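Curbside Organics Collection: Frequently Asked Questions

Updated Monday, April 1, 2019

The Township of Folberg is changing how food scraps, yard waste and bulky items are picked up. The answers below cover the questions we hear most at the front counter and by phone. Collection of blue box recycling is not changing.

When does the new service start?
Carts will be delivered in August. Your first pickup will be in the week after your cart arrives. A card with your collection day will be taped to the lid.

Who is included?
All single-family homes, duplexes and townhouses in Folberg and the Sekside neighbourhood. Apartment buildings with more than 5 units are not part of this stage. Owners of those buildings can keep using their private haulers.

There are 623 homes in Sekside and 849 in the rest of the serviced area.

I live on Løken Road. Am I in or out?
The paved part of Løken Road is in. Past the bridge, the road is too narrow for the truck to turn. Residents past the bridge can bring organics to the depot at no charge, or ask for a shared cart spot near the bridge.

What goes in the green cart?
Fruit and vegetable scraps, meat, fish, bones, bread, coffee grounds, paper filters, tea bags with the staples removed, eggshells, food-soiled paper, leaves and small garden trimmings.

What stays out?
Plastic bags of any kind, including those marked biodegradable or compostable. The Grutero composting site can't process them. Also keep out diapers, pet waste, dryer lint, treated wood, sod, rocks and ashes.

What can I use to line the cart?
Newspaper or a paper yard waste bag. You can also leave it unlined and rinse it with a hose.

Do I have to take part?
You don't have to put the cart out, but food waste will no longer be accepted in the garbage once your cart has been delivered. Bags with visible food waste will be tagged and left behind. There are no fines in the first 3 months.

What will it cost?
The service is paid through the utility bill, on the same line as garbage. The rate for next year has not been set. Council will vote on it with the rest of the budget.

How do I keep bears and raccoons out?
Put the cart out after 5 a.m. on collection day, not the night before. Keep it in a garage or shed if you have one. Freezing meat scraps until pickup day also helps with smell. Carts with locking lids can be ordered at the township office for an extra charge.

Can I still put out furniture?
Yes, but you have to book first. Each home gets 3 bulky items a year. Couches, armchairs and mattresses must be dry and placed beside the driveway, clear of the sidewalk. Items left out without a booking will not be collected.

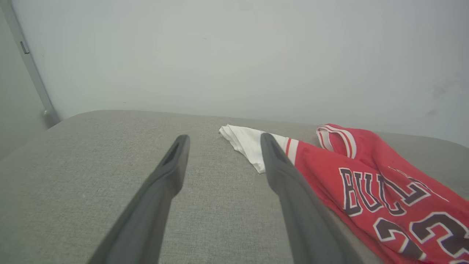 Upholstered furniture: book before you put it out.

Can the thrift store take it instead?
Sometimes. Call them before you load the truck. They don't take mattresses, or anything with rips or stains.

My cart is damaged or missing. What do I do?
Call the township office with the serial number, which is stamped on the front of the cart. If you don't have the number, your street address will do. Replacement for normal wear is free.

I'm moving. Does the cart come with me?
No. Carts belong to the address. Please leave yours empty and clean for the next household.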